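Why Is Ketchup So Slow?

Kitchen Science for Curious Readers, part 5

You turn the bottle over your plate. You wait. Nothing comes. You shake it a little, and still nothing comes. Then you shake it hard, and suddenly there is a big red lake on your fries. Why does ketchup do this to us?

To find the answer, we must first think about water. Water is a very simple liquid. If you tip a glass a little, the water runs out. It does not matter if you stir it first or shake it first, it will run in the same way. Scientists say that water has a low viscosity. Viscosity is a long word for how thick a liquid is, or how much it does not want to flow. Honey has a high viscosity. Water has a low one.

Ketchup is different from both of them. Ketchup can change! When it rests, it is thick and almost like a soft solid. When you push it or shake it, it becomes thinner and it flows.

What is inside?

Ketchup is made from tomatoes, vinegar, sugar, salt and spices. The tomatoes are cooked and crushed until they are very small, but they do not disappear. Tiny pieces of tomato stay in the liquid, and they touch each other and hold on to each other. You can imagine many children in a school yard who all hold hands. It is difficult to walk through such a crowd.

Now imagine that somebody rings the bell and everybody begins to run. The hands let go, and the children move past one another. This is a little like what happens when you shake the bottle. The tiny pieces let go and slide, and the ketchup flows. When the ketchup is quiet again on the plate, the pieces hold on again. For this reason it stays in a nice heap and does not run to the edge like soup.

Liquids that become thinner when we push them are called shear-thinning. Paint is one of them too. It flows easily under the brush, but it stays on the wall after.

Glass or plastic?

Many years ago most ketchup came in glass bottles. Glass is hard, so you can not squeeze it. You can only tip, shake and tap. A plastic bottle is easier, because your hand can push the ketchup out. Many squeeze bottles stand on their cap. The ketchup moves down slowly while the bottle waits, and it is ready near the opening when you are hungry.

When you play kitchen, you can try to think like a cook. Which things are for heating food, which are for serving, and which are for taste? A pan is for heating. A plate is for serving. A ketchup bottle belongs with the salt and the mustard -- the things we add at the end. A colander has small holes so that water can leave. What do you think, would ketchup go through the holes quickly or slowly?

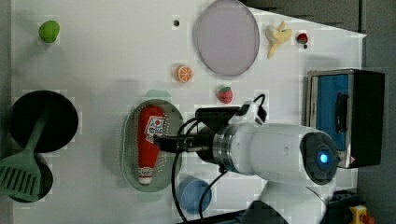 In-ho Tak wrote to us that his class had a long discussion about this last question, and half of them said that ketchup would never go through at all. They tested it with a small spoon of ketchup and an old colander over a bowl. When the ketchup only sat there, very little came through. When they pressed it with the spoon, it came through in short red worms. He asks if mustard would do the same.

Yes, In-ho, mustard is also shear-thinning, so your class can try it next.

Try it yourself

You need a small plate, a spoon, some ketchup and some water. Ask an adult before you begin.

Put one spoon of ketchup on one side of the plate and one spoon of water on the other side. Lift the edge of the plate slowly. Which one moves first?

Now stir the ketchup quickly while you count to 100, and lift the plate again. Does it move sooner than before? Let it rest for 5 minutes and try one more time. Write down what you see, and wash the plate when you finish.

Words to remember

Viscosity: how thick a liquid is and how slowly it flows.

Shear-thinning: becoming thinner when it is pushed, stirred or shaken.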